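最后更新：四月

给别人写说明书的人，自己从来不看说明书 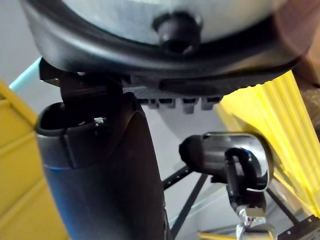
她做家电说明书翻译做到第九个年头，家里的电饭煲还是只会按一个键。

“煮饭，就那个键。”她说，“别的键我都翻译过，杂粮、婴儿粥、蛋糕。蛋糕那一段我改了四稿。我没做过蛋糕。”

我们约在她家楼下的茶餐厅，下午三点，店里只剩冷气和一个打瞌睡的收银员。她要了冻柠茶，把吸管的纸套叠成一个很小的方块，整个下午都在换着方向叠它。采访的条件只有一个，不写名字。理由听上去有点像间谍，其实平淡得很：她的客户们互为竞争对手，每一家都以为她只对自己忠诚。

她入行是因为失业。那时她刚从一家旅游杂志出来，杂志倒得很体面，最后一期还做了一个海岛专题，主编写了篇卷首语谈远方，然后大家去领纸箱。有个朋友的朋友问她愿不愿意翻译一本加湿器的说明书，五十五页，六种语言，她负责其中最后一种。

“我以为是很简单的事。打开，加水，关上。结果前面十一页全是警告。不要把加湿器放进浴缸，不要用加湿器洗头，不要坐在加湿器上。我翻到不要坐在上面的时候停下来想了很久，这句话背后一定有一个人。”

后来她发现，行里的老手都信这个：每一条警告都是一座小墓碑，或者至少是一张急诊收据。她有个文档专门收集这些句子，目前收到第769条。最喜欢的一条出自一台烤面包机：请勿用本产品加热信件。

“你想想，是什么样的信。”她说，“多半是吵架之后寄来的。”

她说翻译说明书最难的地方在于语气。英文原稿常常客气得像酒店前台，一句话里两个please，照直翻过来，整本书就像在求你。德文原稿相反，像一个站在你身后的长辈。中文读者要的是什么，各家客户的看法不一样。有个叫Prellance的牌子，卖吸尘器和挂烫机，坚持要“亲切”。她交上去的初稿写着“请将尘杯倒空”，对方打回来，建议改成“现在，让我们一起来清空尘杯吧”。

“我问，谁跟谁一起？机器又没有手。”

对方开了一次会，会后答复：保留“让我们”，去掉“一起”。

另一家叫Jerenham，走的是极简路线。说明书越薄越好，最好一张纸，最好没有字。她给他们干了半年，工作内容是不断删掉自己上个月写的东西。最后那一版只剩图标，一个小人，一个箭头，一个叉。她照旧收翻译费，发票上写的是“本地化”。我问她图标怎么本地化，她说把小人的鼻子改小了一点。

“你别笑，来回讨论了三封邮件。”

我说我没有笑。她看了我一眼，继续叠纸套。

聊到收入，她倒是很大方。按千字算，1,000字一档，警告部分打折，因为各家的警告大同小异，系统会自动识别重复。也就是说，最可能救人命的那几页，是整本书里最不值钱的。她说这话时没有什么愤慨，像在说天气。她愤慨的是另一件事，客户常常忘记给她看实物。

“你要翻一个零件，原文叫tab。这个tab可能是卡扣，可能是拉片，可能是一个凸起来的小东西，也可能是软件里的标签页。我写信去问，对方说，就是tab。我说请问它长什么样。对方说，您看到就明白了。可是我看不到。”

她的办法是去商场。她在家电区待的时间比一些店员还长，蹲在地上看机器的底面，被问过许多次需不需要帮忙。有一回她趴下去看一台洗碗机的底座，起来的时候身后站了一对夫妇，很认真地问她，这一款底下到底要看什么。她只好说，看脚平不平。那对夫妇也趴下去看了。

“他们买了。我觉得他们是因为我买的，我到现在还有一点内疚，那款机器的说明书是别人翻的，翻得很差。”

说明书翻得差是怎么个差法，她可以讲一个钟头，而且确实讲了。差的说明书喜欢用“相关”，相关按钮，相关部件，相关人员。差的说明书分不清“应”和“可以”，于是滤网变成了可以清洗也可以不清洗，全凭心情。差的说明书里，“如图所示”出现得最勤，图却在另外一页，有时候在另外一本。她家婆婆买过一台按摩椅，说明书第二章的标题是《在你开始享受以前你必须死记》。

“前面是警告，他大概想说牢记。”她停了一下，“不过也有气势。”

她承认自己也犯过错。早年给一个叫Findov的咖啡机牌子做稿，把“除垢”和“除湿”弄混了，印了出来。有一阵子客服接到不少电话，问咖啡机为什么要除湿，放在南方是不是不行。客服很有礼貌地回答，产品适合在南方使用。没有人来追究她，下一版悄悄改了过来。她手里还留着一本错的，放在书架上，夹在两本诗集中间。

“那是我印量最大的作品。”

她年轻时写诗，这件事是中途漏出来的，漏完她有点后悔。诗集出过一本，自费，送出去的比卖掉的多，卖掉的里头有一本是她母亲买的。她说写诗和写说明书的差别没有外人想的那么大，都要断行，都怕多一个字，也都不知道有没有人在看。区别是说明书有截稿日期，还付钱。

我问她，真的没有人看说明书吗？

她说有过一位读者。那是几年前的事，客户转来一封手写信，厚厚一叠，来自一位退休的中学老师。老师买了一台Kinyua牌的豆浆机，把说明书从头到尾批改了一遍，红笔，错别字两处，标点不当若干，某页的“的”应为“地”。信末写道，总体通顺，第四章尤佳，望再接再厉。

“第四章是保养和存放。我那一章确实写得比较用心。”

客户问她要不要回信，她回了，写了两页，解释那个“的”为什么可以不改。老师又来了一封，说不能不改。两个人就这样通了小半年的信，谈的都是豆浆机，偶尔谈到豆浆。后来老师搬去跟女儿住，信断了。她没有再问。再版的时候，那个“的”改成了“地”。

这几年机器翻译来得很快，行里的人少了一半，剩下的改行叫“译后编辑”，意思是机器先写，人再去改，价钱打到三折。我以为她会抱怨，她却说机器有它可爱的地方。它很努力，从不抱怨警告太多，而且错得有想象力。她见过机器把“儿童锁”译成“锁住儿童”，把“静音模式”译成“哑巴时装”。

“人犯错一般是因为懒，它犯错是因为太想交卷了。我带过实习生，我懂。”

她现在一天里多半的时间在做这种修改。早上送完孩子，泡茶，打开文件，先跳过前面的机型参数，直奔警告。这是她的习惯，算是行规以外的一点讲究：趁脑子清楚的时候，把会死人的部分看完，剩下的怎么享受多重口感，留到下午犯困时再看。午饭常常是热剩菜，用的微波炉有十几种菜单，她一律按三十秒，不够再按三十秒。

她丈夫倒是看说明书的。不光看，还收在一个文件盒里，按房间分类，厨房、浴室、阳台。家里添了新东西，他会拆开包装，坐下来，从第一页读起，读到不通顺的地方就抬头问她：这句是什么意思？她说不是我翻的。他说我知道，我问你是什么意思。

“有一次真的是我翻的，我也说不是。”

茶餐厅开始上晚市，收银员醒了，过来收杯子，顺手把那个叠了一下午的纸方块也收走了。她伸了伸手，没拦住。我最后问她，假如可以随便写，没有客户，没有术语表，她想给什么东西写一本说明书。我以为会得到一个诗人的答案，婚姻、雨季之类。

她想了一会儿，说她家的遥控器。有一个键，灰色的，在右下角，上面的字早就磨掉了。全家没有人知道是干什么的，也没有人敢按。说明书在文件盒里，客厅那一格，她丈夫看过，说里面没提。

“我怀疑是译者漏了一行。”她说完站起来，去赶五点半的校车。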